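Liluteo fan page builder, quick review

Been on Liluteo since June so figured it's time I wrote something up. Short version: good for singers and small bands who want a members' area, bit rough if you sell a lot of merch.

Set up took me one evening. Pick a page, drop your songs in, set a price. I moved over from Distport, where I had 813 people on the mailing list, and the import went through first go. Didn't expect that. Demos, lyrics, tour diary all sit behind the same login, and you can leave the odd post open for passers by.
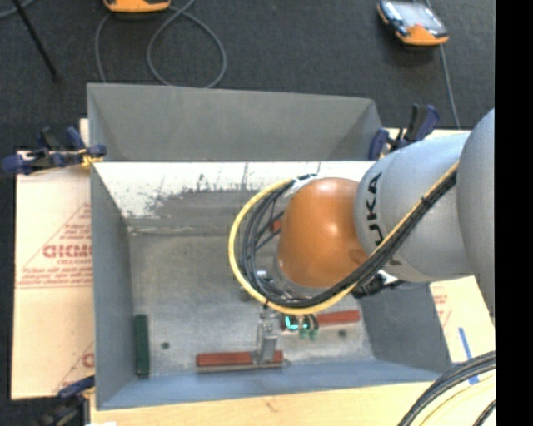 Player is decent. Loads fast on my old phone, remembers where you stopped. No lyrics alongside the track though, which is a shame, I've asked twice. Upload limit is 1000 files, plenty for me, maybe not if you tape every gig.

Payouts are the weak bit. They go through Devico and you wait 2 weeks for your money. Distport was quicker. Help desk polite but slow, and teh answer I got was mostly copied from the FAQ.

Also tried Nazari for a bit. Prettier, but no way to do a free month, so gave up on it.

Would I pay for another year? Yes, probaly. If they sort the payouts, definately.

Four stars. Posted February 25, 2021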